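FOR IMMEDIATE RELEASE

Porwood Puts Robot Arms on Snack Duty, Keeps the People

Packing crew gets shorter reaches, a longer list of settings and a say in the speed dial

Porwood, the mixed-case snack packer, said this August that it has moved the first part of its picking work to robot arms at its main packing floor. The arms pick up bags, cans and canisters. The people who used to pick up bags, cans and canisters now spend most of a shift telling the arms how to do it, which they report is more tiring than it sounds and a good deal easier on the shoulders.

Mixed-case packing is the business of putting several unlike snacks into one carton so that an office kitchen or a corner store doesn't have to buy a full case of anything. It has long resisted machines. A line that fills one kind of carton with one kind of can was automated decades ago. A line where a can is followed by a bag of chips, then a tube of chips, then something a customer added on Saturday night, has mostly been run by people with quick hands and a tolerance for crinkling.

The new system, called Besar, was put together by Cimex, an integrator that had previously worked with boxes. Boxes, the Cimex team would like it known, are wonderful. They have corners. A chip bag is a pillow with opinions, and the project plan had set aside 3 weeks for bags. Bags took 15.

Much of that time went into grip. Squeeze too little and the bag stays where it is. Squeeze too much and the customer receives seasoning with a few large pieces in it. Porwood's packers settled the matter by standing next to the engineers and saying "softer" until everyone agreed.

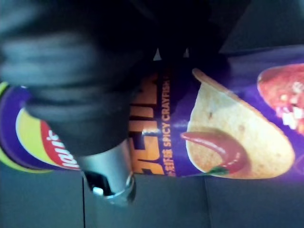

Is anyone losing a job over this?

Porwood has made no layoffs as part of the project and plans none. All 7 packers on the automated shift were offered cell operator positions at a higher pay grade, and 6 took them. The other asked to move to receiving, on the grounds that pallets do not need to be taught anything, and now works there on the same pay as before.

Operators start the shift by going through the day's product list and flagging anything new. A new flavor in an old bag is no trouble. A new bag is a morning's work: the operator sets where the arm should approach, how far the fingers close and how fast it may travel, then runs the item until satisfied. The settings are saved under the operator's initials, a detail Cimex added for record keeping and the crew immediately turned into a contest.

Speed was the sorest subject. The arms were delivered with a target rate chosen by people in an office, and for the first stretch the humans at the carton end spent the day catching up with a machine that had no interest in lunch. Management has since handed the speed control to the operators. They turned it down. Output per shift is now level with the old hand-packed line, and the company has decided it can live with that while the breakage figures keep improving.

Breaks have changed too. The old line stopped all at once, so everyone took a break together and the microwave had a queue. With the cells running in turn, people now go in pairs. Opinion on this is divided. The microwave is free, but so is the chair across from you, and the operators have asked for one shared break a shift to be put back. Porwood has agreed to try it from next month.

Cylinders brought a different kind of lesson. Everyone had assumed they would be simple after bags, and standing upright they are. Lying down, they roll, and a can and a chip canister that look much the same size on a product list ask for different handling once a set of metal fingers is involved.
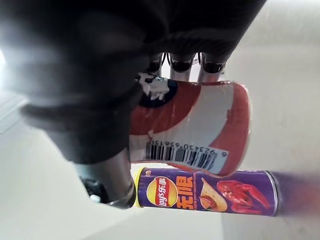

The crew's answer was to stop treating round things as one group. Cans have their own settings, canisters have theirs, and the operator decides which list a newcomer belongs on. The engineers had proposed doing this automatically. A trial of the automatic version is still scheduled, and the crew has offered to be present for it with what they describe as an open mind.

Some work stays entirely with people. Torn labels, dented cans and anything sticky are pulled by hand. So is the final look into each carton before it is closed, a job the packers declined to give up and the company was glad not to have to ask about. Operators may also stop a cell at any time without filling in a form. An early draft of the procedure included a form.

Training for the remaining shifts begins this fall and will be led by the operators who set up the first cells. Porwood will add arms only when a shift has enough trained people to run them, a rule written into the agreement with Cimex at the crew's request. The next product group to be tried is Tiêu, Porwood's own line of peppered nuts, sold in a small, slippery pouch with a rounded bottom. The operators have seen the pouch. They have asked for more than 3 weeks.

About Porwood

Porwood packs mixed cases of snacks and drinks for offices, schools and small stores. Press visits to the packing floor can be arranged through the company's front desk. Visitors are asked to wear closed shoes and to leave the speed dial alone.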